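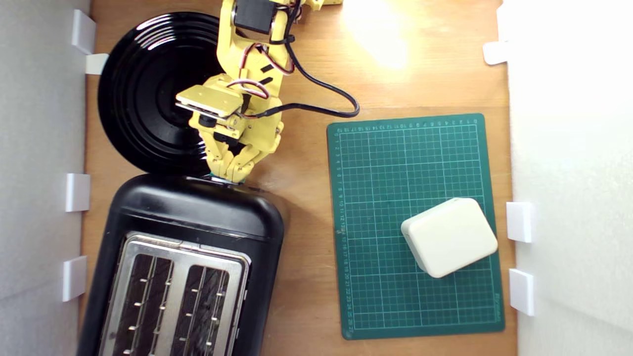 Ticket: Wrist sags when arm is reaching over the toaster
Opened by: Osvaldo Godoy
Opened: Apr 13, 2020
Board: Raneck servo board, stock firmware
Software: Mument 2
Status: Open (was marked Solved, reopened by me)

The arm is a yellow printed one on hobby servos, built at home from the Cakex plans. The job is to pick up a block wrapped in green tape and put it in a toaster slot. The toaster is never plugged in.

What happens: the arm gets over the slot, stops, and then the wrist slowly drops. By the time the gripper opens, the block is tilted and catches on the rim of the slot. If I send the same pose with the gripper parked over the cutting mat, the wrist stays put, or at least I can't see it move. Same block, same speed setting.

The help page says to recalibrate. I have recalibrated. I did it again after the first reply told me to, and I'd like to know what recalibrating is supposed to fix when the pose is right on arrival and wrong a few seconds later.

Reply from Jianhua Mao

Hi Osvaldo, sorry for the trouble. A drop after arrival is usually the hold setting. In Mument open Joints, pick the wrist, and raise Hold from the default to 75. Also please check the supply. The servos need a steady 5 volts under load and a lot of wall adapters don't manage that. If both are fine, load the Qin profile, which has smoother stops.

Osvaldo Godoy

Set Hold to 75. The wrist buzzes now and still drops, maybe a little slower. I wouldn't call that a fix.

Supply: I put a meter on the board's power terminals while the arm was holding the bad pose. It reads 5 and stays there. I know a cheap meter won't catch a short dip, so I won't swear to it, but a short dip also doesn't explain a slow sag.

Qin profile: loaded it, restarted, ran the job. The stops do look smoother. The block still ends up crooked.
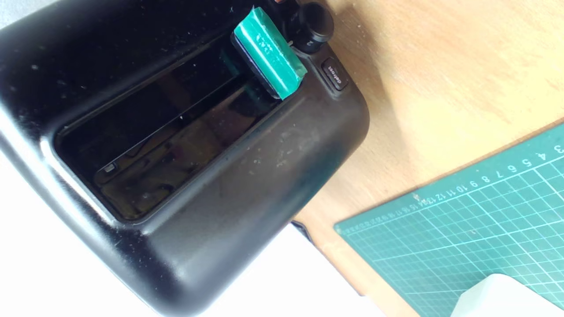

I also tried skipping the pickup. I closed the gripper by hand around the block, sent it straight to the slot pose and let go. Same tilt, same corner catching. So I don't believe it's the grip on the block, which was the next thing on your help page.

Before anyone suggests it, the toaster has not moved. I marked its corners on the table in pencil and it's still on the marks.

Reply from Jianhua Mao

Thanks, very helpful. Could you run the hold test with nothing in the gripper, once over the toaster and once over the mat, and send the wrist log? Set the log length to 2000 samples so we can see the whole hold. I suspect the cable. If it is pulling on the wrist at full reach, the servo has to fight it the whole time.

Osvaldo Godoy

I doubt it's the cable, there's plenty of slack in it, but I'll run the test.

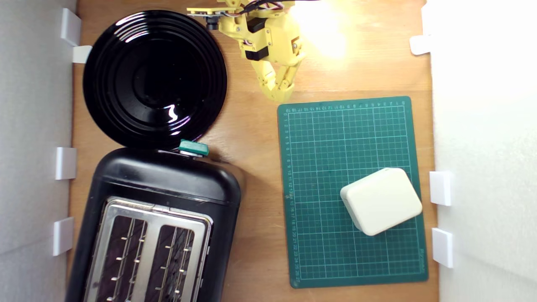 Logs attached, 2000 samples each. Over the mat the commanded and reported angles sit on top of each other. Over the toaster the reported angle also says it's on target, for the whole hold, while I'm watching the fingers go down. So either the log is wrong or the servo thinks it's where it should be and something past it is slipping. I'd bet on the horn screw or the printed bracket it bites into. None of the three settings I was told to change would touch that.

I'll pull the wrist apart and look at the splines. Please leave the ticket open this time. It was closed as Solved after the first reply and the only thing that had changed was the buzzing.

Still to do:
take off the wrist horn and check for stripped teeth
reprint the bracket if the hole has gone oval
tie the cable back further up the arm and repeat the test, to rule it out
put Hold back to default

Reply from Jianhua Mao

Understood, reopened and left open. If the horn is worn I can send a metal one.

Osvaldo Godoy

Let me see the teeth first.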